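Ververidis to Move Foven Textile Return Program to Fixed Monthly Schedule

RIKUM - Ververidis, which supplies and launders workwear for food and beverage sites, will change the way used garments are collected and sorted under its Foven program. The new schedule starts in May and applies to all 42 customer sites in the Rikum service area.

Until now, sites have asked for a collection when their return bins were full. Under the new schedule, each site will have two collection dates a month, printed on the delivery note. Sites that need an extra pickup can still request one through the existing order form. The charge for extra pickups does not change.

The Foven program covers shirts, sweatshirts, aprons, and light jackets. Garments that can be worn again are washed, repaired if needed, and returned to the same site. Garments that cannot be repaired are separated by fiber content and baled for recycling at the company's plant in Lako.

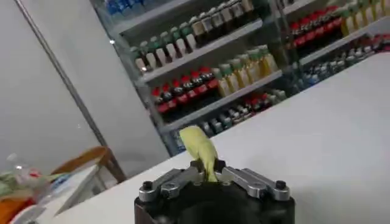 The main technical change is in sorting. Mixed loads have been the largest source of delay at the Lako plant, where bundled items must be opened by hand before the care label can be read. From May, sites are asked to return garments folded flat and grouped by type, with the care label facing up. Knotted, rolled, or bagged items will still be accepted but will be placed in a separate line and may take up to four working days longer to process.

Ververidis has also revised its grading rules. The previous system used six grades. The new system uses four:

Grade 1: fit for wear after washing, no repair.
Grade 2: fit for wear after minor repair, such as a seam, hem, or button.
Grade 3: not fit for wear, single fiber, suitable for recycling.
Grade 4: not fit for wear, mixed fiber or heavily soiled.

Grading is done after washing in all cases except heavy soiling, which is recorded on arrival. Each site will receive a monthly statement showing the number of items in each grade. Statements will list printed garments on a separate line. Large prints can lower the quality of recycled fiber, and printed areas are cut away before baling.

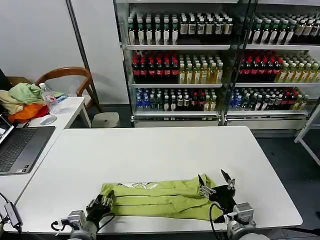 By the Ververidis press desk, Rikum

The plant at Lako has been adjusted to handle the new flow. A second label-reading station has been added ahead of the wash line, and the baling press has been reset to produce bales with a standard weight of 335 kilograms. The earlier bale weight varied with the load, which made transport planning difficult - in particular for mixed deliveries that shared a truck with clean stock.

Wash settings are not affected. Cotton and cotton blends will continue to be washed on the current workwear cycle, and synthetic items on the low-temperature cycle. Customers with their own written hygiene requirements will stay on the cycle named in their service agreement.

Color sorting will be introduced for Grade 3 cotton only. Light, dark, and bright shades will be baled separately, so that recycled fiber can be spun with less dye. Sites do not need to sort by color before collection.

Return bins now in use will remain valid. Sites with two or more bins are asked to keep one for shirts and sweatshirts and to use the remainder for aprons and jackets. New bin labels will be delivered with the last clean stock order in April. The labels show the garment type and the site number, and should be placed on the front panel below the lid. Bins without labels will be collected but will be treated as mixed loads.

Items that do not belong to the program, including gloves, shoes, and towels, should not be placed in the bins. Such items will be held at the plant for 30 days and then discarded. Personal clothing found in a bin will be returned with the next delivery if the site number can be established.

Existing service agreements do not need to be signed again. The revised grading rules replace the current annex on the same date the schedule takes effect, and a copy will be sent to the billing contact at each site. Any garment collected before that date will be graded under the old rules, including garments still waiting at the plant.

Sites outside the Rikum service area will stay on request-based collection for now. Ververidis will review the fixed schedule after its first two full quarters, using bin fill levels, the number of extra pickups, and the share of mixed loads received at Lako. Any change to other service areas will be announced separately.

About Ververidis

Ververidis rents, washes, and repairs workwear for bottling plants, bakeries, canteens, and beverage distributors. The company has its main office in Rikum and operates a laundry and textile sorting plant in Lako. Foven is its return and recycling program for used garments.

Questions about collection dates should be sent to the customer service desk in Rikum, with the site number in the subject line. Press questions should be sent to the press desk at the same office.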